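Projektbericht: Was bedeutet das jetzt? Serienenden und ihre Erklärtexte
Seminar Fernsehserien und Publikum, Abgabe im September

1. Worum es ging

Am Anfang stand ein Streit in der WG-Küche über die letzte Folge von «Fleltach». Wer die Serie nicht kennt: Ein Landarzt übernimmt in einem Bergdorf die Praxis, alle haben ein Geheimnis, und am Staffelende steht ein Auto mit laufendem Motor vor der Praxis. Abspann. Drei Minuten später suchten alle Anwesenden auf ihren Telefonen nach einer Erklärung, und alle landeten bei Texten, die uns erklärten, dass ein Auto mit laufendem Motor vor der Praxis gestanden hatte.

Daraus wurde unsere Forschungsfrage: Was erklären Erklärtexte zu Serienenden überhaupt? Die Seminarleitung fand das «zu klein oder viel zu gross». Wir haben uns für zu klein entschieden.

2. Material

Untersucht haben wir 40 Texte zu 3 Serien: «Fleltach», die Anwaltsserie «Lüthi» und das Science-Fiction-Drama «Arnus», von dem bis heute strittig ist, ob es eine Handlung hat. Aufgenommen wurde alles, was im Titel ein Ende, eine Erklärung oder eine Bedeutung verspricht. Reine Kritiken blieben draussen, ebenso ein Text, der nach zwei Absätzen zu Matratzen überging.

Für die Gegenprobe kamen Kommentare aus dem Fanforum Gremida dazu, insgesamt 2'773 Beiträge. Gelesen haben wir sie alle. Das würden wir so nicht wieder machen.

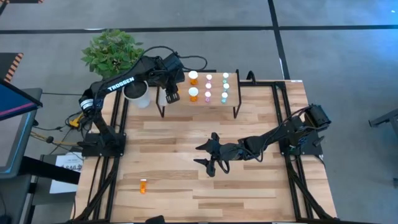 3. Vorgehen

Jeder Text wurde absatzweise in vier Kategorien sortiert: Nacherzählung, Deutung, Ausblick und Füllmaterial. Zwei Personen haben unabhängig voneinander codiert und sich danach gestritten. Am längsten dauerte die Abgrenzung von Ausblick und Füllmaterial. Ein Satz wie «Ob es weitergeht, wird die Zukunft zeigen» ist formal ein Ausblick, inhaltlich aber nichts. Wir haben ihn nach längerer Debatte beim Füllmaterial verbucht.

Schwierig war auch die Frage, wann eine Deutung beginnt. «Das Auto steht für den Aufbruch» ist eine. «Das Auto könnte für vieles stehen» haben wir zuerst ebenfalls gezählt, dann gestrichen, dann auf Wunsch einer Minderheit als «Deutung, schwach» wieder eingeführt.

4. Ergebnisse

4.1 Nacherzählung

Der grösste Teil der Texte erzählt nach. Bei «Lüthi» beginnt die Nacherzählung gern in der ersten Staffel, obwohl nach dem Ende der vierten gefragt ist. Die eigentliche Schlussszene, in der die Anwältin einen Brief ungelesen in die Schublade legt, bekommt meist einen Satz. Was im Brief stehen könnte, fragen die Überschriften. Im Text darunter ist davon selten noch die Rede.

4.2 Deutung

Nur 2 Texte legen sich auf eine Lesart fest und begründen sie mit Szenen aus der Serie. Beide behandeln «Arnus» und widersprechen einander vollständig: Im einen ist die Besatzung seit der ersten Folge tot, im anderen wurde das Schiff nie gestartet. Beide lesen sich gut, und beide haben uns mehr über die Serie verraten als der ganze Rest des Korpus. Der erste übersieht allerdings, dass die Köchin in Folge sechs mit der Erde telefoniert.

4.3 Ausblick

Beim Ausblick herrscht Einigkeit: Eine neue Staffel ist möglich, sofern sie bestellt wird. Steigt jemand aus der Besetzung aus, gilt das als Hinweis auf den Tod der Figur. Steigt niemand aus, gilt das als Hinweis auf eine Überraschung.

4.4 Das Forum

Im Forum wird dagegen gedeutet, dass es kracht. Ein Strang zu «Fleltach» befasst sich ausschliesslich mit dem Nummernschild des Autos, ein anderer mit der Frage, ob der Motor wirklich läuft oder ob man den Bach hört. Die Belege sind oft abenteuerlich, aber es gibt welche.

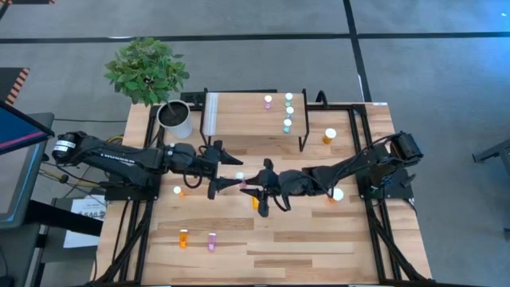 Auffällig ist der Ton. Wer eine These aufstellt, entschuldigt sich meistens zuerst dafür und verteidigt sie danach bis tief in die Nacht. Für die Bachthese haben wir inzwischen eine gewisse Sympathie entwickelt, auch wenn sie den Rest der Staffel ziemlich sinnlos macht.

5. Was nicht geklappt hat

Geplant war zusätzlich eine Umfrage unter Mitstudierenden. Der Fragebogen verriet leider in der ersten Frage das Ende von «Lüthi», worauf die Bereitschaft zur Teilnahme nachliess. Ausserdem wurden mehrere Texte während der Erhebung still aktualisiert. Wir haben jeweils die zuerst gespeicherte Fassung verwendet.

Offen bleibt, wie die Texte entstehen und wie viel Zeit dafür zur Verfügung steht. Zwei angefragte Redaktionen haben nicht geantwortet. Eine Folgearbeit müsste dort ansetzen und vorher die Kategorie «Deutung, schwach» abschaffen.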